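Gomthorpe – das kleine Mischpult für Leute, die gern reden (und manchmal gern streiten)

Startseite / Sprachaufnahme / Mischpulte / Gomthorpe

Ich gebe es gleich zu: Ich bin ein Nachrichtenjunkie. Morgens Radio, mittags Talkshow-Ausschnitte, abends drei Podcasts, in denen ehemalige Fernsehleute erklären, warum sie jetzt endlich sagen dürfen, was sie denken. Irgendwann habe ich selbst mit so einer Sendung angefangen, zu zweit, über Lokalfernsehen, Medienkrisen und Moderatoren, die plötzlich vom Bildschirm verschwinden. Und weil ich sowieso diesen Laden hier habe und den ganzen Tag mit Mikrofonen zu tun habe, wollte ich ein Pult, das genau dafür taugt. Gomthorpe ist das, was dabei herausgekommen ist.

Gebaut wird es von Usberg, einer kleinen Werkstatt, mit der ich seit Jahren zusammenarbeite. Die hatten vorher vor allem Kommentatorenplätze für Sportsender gemacht, also Geräte, an denen jemand stundenlang sitzt, schwitzt und zwischendurch husten muss. Die Räuspertaste haben wir von dort übernommen, und wehe, die nimmt mir noch mal einer weg!

Was drin ist

4 Mikrofoneingänge (XLR, Phantomspeisung einzeln schaltbar)
4 Kopfhörerausgänge, jeder mit eigenem Lautstärkeregler
2 Telefonzuspielungen, eine über Bluetooth, eine über Klinke
Verstärkung bis zu 70 dB
Mehrspuraufnahme auf SD-Karte, dazu USB-C zum Rechner
Räuspertaste und Rückspieltaste pro Platz
Gewicht: 900 Gramm ohne Netzteil

Zur Verstärkung muss ich kurz ausholen, das ist mein Lieblingsthema. Fast alle, die aus dem Fernsehen oder Radio kommen, wollen ein dynamisches Sprechermikrofon. Die klingen toll, sind aber leise, und an vielen günstigen Pulten dreht man dann den Regler ganz nach rechts und hört vor allem Rauschen. Bei Gomthorpe lande ich mit meiner eigenen Stimme ungefähr bei zwei Uhr am Regler und habe noch Luft nach oben. Mein Mitstreiter in der Sendung ist deutlich lauter als ich (sehr deutlich!), der sitzt bei elf Uhr. Einen Vorverstärker zum Dazwischenstecken brauche ich seitdem keinen mehr.

Für Interviews unterwegs habe ich das Pult inzwischen fast immer im Rucksack. Letzten Januar saß ich damit in einer eiskalten Hotellobby und habe ein Gespräch über Abfindungen bei Privatsendern geführt, neben uns lief ein Staubsauger, und die Aufnahme war trotzdem brauchbar. Schön ist anders, aber man versteht jedes Wort. Der Strom kam aus einer ganz normalen Powerbank mit USB-C.
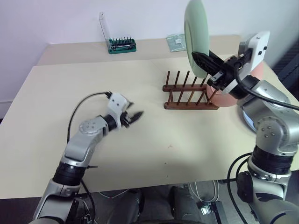

Die Telefonzuspielung war der Punkt, an dem wir am längsten geknabbert haben. Wer über Medien und Prominente redet, hat ständig Leute in der Leitung, die gerade im Auto sitzen oder nur schnell zehn Minuten haben. Der Anrufer hört bei Gomthorpe die ganze Runde, nur sich selbst nicht, also kein Echo und kein Gestotter. Das läuft automatisch, man muss dafür in kein Menü. Wenn zwei Gäste gleichzeitig zugeschaltet sind, hören die sich auch gegenseitig, und dann wird es erfahrungsgemäß lebhaft.

Jeder Eingang bekommt auf der Karte seine eigene Spur. Das klingt erst mal nach Technikkram, rettet einem aber den Abend, wenn einer dem anderen ins Wort fällt und man hinterher sauber schneiden will. Die fertige Summe wird zusätzlich mitgeschrieben, falls man es eilig hat und die Folge noch in derselben Nacht raus soll. Die Dateien sind ganz normale WAV-Dateien, ein spezielles Programm braucht ihr nicht.

Was ich nicht so gelungen finde

Das Display ist klein. Mit Lesebrille geht es, ohne muss ich die Nase fast drauflegen. Außerdem sind die Kopfhörerbuchsen vorne, was beim Einstecken praktisch ist, aber auf einem vollen Schreibtisch hängen die Kabel dann eben Richtung Kaffeetasse. Usberg wollte sie hinten haben, ich vorne, ich habe mich durchgesetzt und denke heute manchmal – na ja. Und wer Jingles und Einspieler per Tastendruck abfeuern will, ist hier falsch. Dafür gibt es bei mir das größere Skustley mit acht belegbaren Tasten, das kostet allerdings auch mehr und passt in keinen Rucksack.

Für wen ich es empfehle

Für Gesprächsrunden, in denen wirklich gesprochen wird. Für Journalistinnen, die sich nach der Redaktion selbstständig gemacht haben und jetzt am Küchentisch senden. Für Bürgerradios auch, da stehen schon einige Exemplare. Musik könnt ihr damit natürlich aufnehmen, aber es gibt keine Effekte außer einem Trittschallfilter und einem sehr zurückhaltenden Kompressor, den ich bei mir immer anlasse. Wer singt, wird vermutlich woanders glücklicher.

Passendes Zubehör

Ich verkaufe dazu gern die Tasche von Arumugam, die ist innen gepolstert und hat ein Extrafach für zwei Handmikrofone. Der Reißverschluss hakt am Anfang ein bisschen, nach ein paar Wochen läuft er. Tischstative habe ich auch da, ebenso XLR-Kabel in verschiedenen Längen, und bei den Kabeln nehmt bitte lieber eine Nummer länger. Ich habe noch nie eine Kundin gehabt, die sich über zu viel Kabel beschwert hat, umgekehrt schon ziemlich oft.

Lieferumfang

Mischpult Gomthorpe
Netzteil mit USB-C-Kabel
Klinkenkabel für die Telefonzuspielung
gedruckte Anleitung auf Deutsch und Englisch
Eine SD-Karte ist nicht dabei.

Fragen, die immer wieder kommen

Geht das Pult auch als Audiointerface für Videogespräche? Ja, einfach per USB anschließen, der Rechner erkennt es als Ein- und Ausgang. Am Tablet funktioniert es ebenfalls, sofern es USB-C hat.

Kann ich zwei Pulte zusammenschalten? Nein, leider. Haben wir überlegt, war uns zu fehleranfällig.

Was passiert, wenn mitten in der Aufnahme der Strom weg ist? Die Datei wird laufend gesichert, es fehlen höchstens die letzten Sekunden. Bei mir hat schon mal jemand mit dem Fuß den Stecker gezogen, als es gerade spannend wurde, und bis auf den halben Schlusssatz war alles da.

Lieferzeit und Bestellung

Die nächste Charge kommt im August 2026 aus der Werkstatt, vorbestellen könnt ihr ab sofort. Abgebucht wird erst beim Versand. Wenn ihr unsicher seid, ob das Pult zu euren Mikrofonen passt, schreibt mir über das Kontaktformular, welche Modelle ihr habt und wie viele Leute bei euch am Tisch sitzen. Ich antworte selbst, meistens abends nach den Nachrichten.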